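4.2 Estimating jaw opening from the wrist view

We wanted the gripper's opening width as a continuous signal, and we wanted it without adding an encoder to the hand-held tool. So Gorko, our perception module, gets it from the images alone. It finds the two fingers, fits a line to the inner edge of each, and turns the gap between them into a width through a lookup table we build once per tool. I like this approach a lot because it's cheap and there's nothing to plug in, but it took us longer to get right than anything else in the paper (the policy included, which is a little embarrassing to write down).

The first version tracked features on the finger housings. There are small round holes on top of each finger, and we figured those would make great landmarks. They do, as long as you can see them! With the jaws wide apart we often get two holes on one finger and only one on the other, so the fit is lopsided from the start, and a solver that expects matching points on both sides gets very confident about the wrong answer.

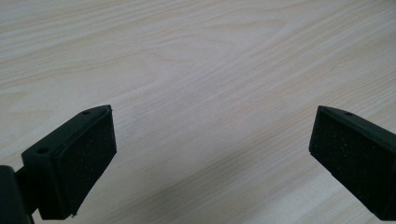
The second version dropped the holes and went for the foam pads. Dark pads over a pale tabletop give a strong edge, and a plain gradient search finds it in most frames. The trouble came from the table itself. Wood grain is full of long, smooth curves, and our edge finder was happy to lock onto a nice arch of grain and call it a finger. We ended up adding a darkness test on the finger side of each candidate edge, plus a prior that keeps the two fingers coming in from the lower part of the view. Shadows between the jaws are softer than the pad edges, so a threshold on edge sharpness takes care of most of those.

To build the lookup table we recorded 4000 frames with nothing in the jaws, opening and closing the tool over bare wood. After throwing out the ones with motion blur we kept 3781. You could get by with fewer. We tried 3000 and couldn't tell the resulting tables apart by eye, but by then we already had the larger set so we used it.
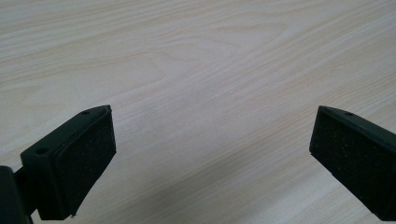
Figure 3. Wrist view with the jaws apart over the bare tabletop. The foam pads supply the inner edges used by Gorko.

Bare wood is the easy case, of course. Thin, bendy sheet material is where the estimate matters most to the controller and where the image gives us the least to work with. When the fingers are pinched around a strip, the gap we're trying to measure is mostly gone, and the strip covers part of whatever edge remains. The strip also curls and catches the light differently along its length, so color alone won't separate it from the background every time. Our fix was to stop asking for a precise width down there. Below a set gap, Gorko reports a single "closed" value along with a flag, and Loken (the controller) switches from tracking width to holding its last command. It sounds crude, and it is, but the chatter we'd been fighting for months went away once we did it.

We hand-labeled 297 frames of closed grasps to choose that cutoff. Labeling them was slow going, and two of us disagreed on a fair number near the boundary, so please treat the cutoff as a tuned setting for our tool and our foam. If you swap the pads for something thicker, you'll need to pick it again.
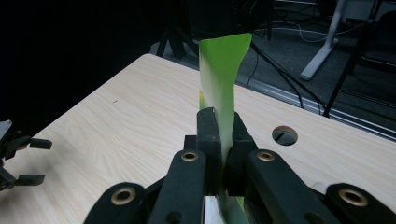 4.3 Passing the estimate to the controller

Loken reads the width and the closed flag from the same message, stamped with the capture time of the image. We made the mistake early on of stamping it with the time the estimate was finished, and the controller then lagged the hand in a way that looked exactly like bad tuning. I spent an August chasing gains before anyone thought to plot the two clocks against each other. The message format is plain enough that other planners can read it, and we've left the field names unchanged so that older logs still load.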